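Foam mats and play surfaces – session 4 notes
Early Years Rooms and Materials, Fosthorpe evening course
Notes by Huia Doolan, typed up from the board so excuse the shorthand

Carry over from last time: bring your room sketch. Angus Ellery still wants three of them back, you know who you are.

Today = floors. Mostly foam mats, a bit on what goes on top of them. Hard floors and rugs next session with Noeline McKinnon.

Why bother with floors

Small kids live down there. Most of the play in a toddler room happens within a foot of the ground, and then we spend the whole budget on shelves. Chi-keung's point from the reading: look at a room from knee height before you order anything. Do it on your hands and knees, not squatting. You see cords, the underside of tables, the gap behind the heater.

Main jobs of a mat: take some sting out of a fall, keep knees warm, quiet the room down, tell kids where a thing happens. The last one gets skipped. A mat is a border. Put the blocks on a blue mat every day for two weeks and the blocks mostly stay on the blue mat. Move the mat and the blocks move with it.

Texture

Three kinds you will meet. Smooth – wipes fast, goes slick under socks. Ribbed – good grip, but the grooves run one way and wheels follow them, so toy cars all end up at the same wall. Woven look, sometimes sold as basket weave or tatami – grip in both directions, dirt settles in the little pits, needs a brush now and then and a wipe as well.

Pass the samples around. Press with your thumb, let go, watch how fast it comes back. Then drag a wood block across. Then a bare foot if you are willing. Write down one word for each.

Fine texture is better than coarse for anything that has to sit flat. Coarse weave and a small block rocks. Four-year-olds get cross about that and they are right to.

Color

Go pale and plain. Busy prints hide small pieces, and a lost piece on the floor of a mixed-age room is a choking worry. Light blue, light gray, sand. Test: drop ten things from the loose parts tub, stand at the door, see how many you can find without walking in. Manaia Donnelly ran this in her own room in August with a printed road map mat and then with a plain one. Plain won easily, she stopped using the road map after that.

Edges count too. A block with a pale border around each face shows its shape much better than a solid one, you can see which way it is turned. Handy for kids who are just starting to line things up.
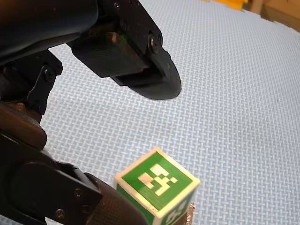 Fig. 1. Green cube with cream-white borders on a light blue woven-texture foam mat. Note how the green stands off the blue.

Look at the colors in Fig. 1 for a minute. Both on the cool side, so you might expect them to run together. Pale mat, cream-white border in between, so they don't. If you only have cool colored blocks, a light border or a strip of white tape does a lot of the work. Compare with the yellow-on-beige set from session 2, which everybody lost.

Markings on top faces. Blocky, high contrast shapes read from a standing adult's height, thin line drawings do not. Worth remembering for labels on tubs as well.

Thickness

Thin mats for building, thick ones for climbing. Do not mix them up. On a thick soft mat a tower leans as soon as someone kneels next to it. Kids think they did it wrong. On a thin mat under a climbing frame you have no real cushion at all. Ask the supplier what fall height the mat is tested for and get it in writing. If they can't say, it is a play mat and nothing more.

Joins

Puzzle edges: easy to lay, easy for a two year old to pull up and chew. Check the small border strips first, those go missing. Fold-out mats: fewer joins, heavier, one adult can manage but it's awkward. Roll mats: curl at the ends for the first few days, lay them upside down overnight.

Leave a finger's width at the wall. Foam spreads a bit in a warm room and if there is no gap it humps up in the middle. Trip hazzard.

Cost exercise (in pairs)

Two quotes on the handout. Gurkard came in at 1,162 for the one room, fold-out, delivered. Trulero quoted 3,602 for the same room plus the hallway and the quiet corner. Do not just pick the low one. Work out:

- price per square yard for each, room sizes are on the back
- what gets replaced first, and can you buy one piece on its own
- who cleans it and how long that takes at closing time

Gudeta quote left out on purpose, they had no sizes on it. Chi-keung Chiu will go over answers, bring a caculator or use your phone.

Cleaning, quick version

Shoes off, always. Warm water, a little dish soap, cloth well wrung out. Lift the mat once a week and dry underneath, and the floor too. Woven texture: soft brush, go across and then along. No bleach unless the label says so, pale colors go patchy. Stand pieces on edge to dry, don't stack them damp – they smell by morning.

Cut or torn piece comes out the same day. Tape is a toy.

For next session

Pick one mat in your own setting. Draw it to scale, mark joins, mark where kids actually sit. Half a page on what you would change. Hand in to Noeline, paper or email both fine.

Reading: chapter 3, skip the part on outdoor surfacing, we come back to it.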